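Filed under: Home Notes / Desks & Tables

I finally got rid of the big desk. If you've been reading this newsletter since last September you know how long I've been threatening to do it, and a few of you had started to tease me in the comments (fair enough!). It went to my cousin in Vavcombe, who needed a place for her sewing machine and has a much stronger back than I do. We got it down the stairs in 9 minutes flat and only nicked one wall.

So what did I replace it with? A table. Just a plain light wood table, no drawers, no hutch, no little cubbies for all the stamps I never use. I paid $111 for it secondhand and I'm still a bit smug about that. I'd been looking at new ones and kept ending up on pages where everything had a motor and a memory button and cost more than my first car, and I just wanted something to put my elbows on.

The rounded corners were what sold me. My old desk had corners like a brick and I had the hip bruises to prove it, all on the left side, because that's the side you pass on the way to the window. The edges on this one are slightly beveled too, and that matters more than I expected when you lean your wrists there all afternoon.

My one rule so far is that the top gets cleared every night. Everything goes into a crate on the floor, even the mug, even the mail. I've kept it up for six weeks, which for me is some kind of record. What I do let myself leave out is a bowl, because if I don't have a bowl the paper clips go everywhere and then the dog finds them.

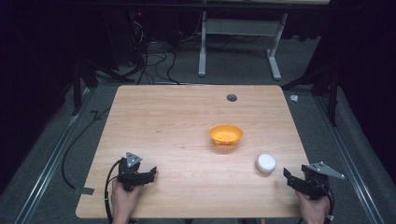
Colton Després wrote back after the last issue to say he'd gone the same way, and that a bare table lasted two days at his house until he gave the small stuff one dish and told everybody in the family it was the only one allowed. He also swears by picking a bright color for it, so your hand goes there without looking. Orange gets my vote! Against pale wood you can't miss it.

He asked about the cable hole as well, and whether it's worth having one if you only use a laptop. I'd say yes, as long as it's toward the back. Mine takes the charger and the lamp cord with room left over, and I no longer have to crawl under there twice a day to fish the plug out from behind the leg.

Next time I'll get into chairs. I have opinions about chairs, and I've been sitting in a bad one since spring.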